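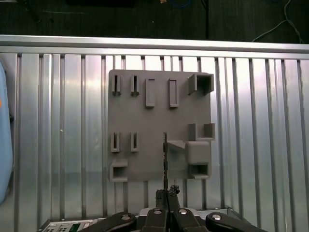
Sarita Katiyar
Technical Support Editor, Zanutcombe

Printing Wall-Mounted Tool Holders: Frequently Asked Questions

Which filament should I use?
PETG for most shops. PLA is fine indoors but creeps under constant load and softens in a hot garage. ABS needs an enclosure.

How much clearance should a pocket have?
Start with 0.4 mm per side for hand tools. Print a short test ring before committing to the full part.

How thick should the walls be?
Four perimeters with a 0.4 mm nozzle. Extra perimeters add more stiffness than extra infill.

What infill do you recommend?
15 percent gyroid for the backing, 34 percent around screw holes.

Can I print a board larger than my bed?
Split it along a line that crosses no pocket. Join the halves with 2 mm dowels and epoxy.

My corners lift. What should I change?
Add a brim, clean the bed with isopropyl alcohol, and turn off the part fan for the first layers. Rounded corners lift less than square ones.

Do open-topped pockets need supports?
Not when the board is printed flat on its back with the pocket walls square to it and the cavities running straight up. Angled cavities usually do.

Can I submit a correction?
Send it to Lorne Sandhu through the contact form.

Last updated 21 October 2021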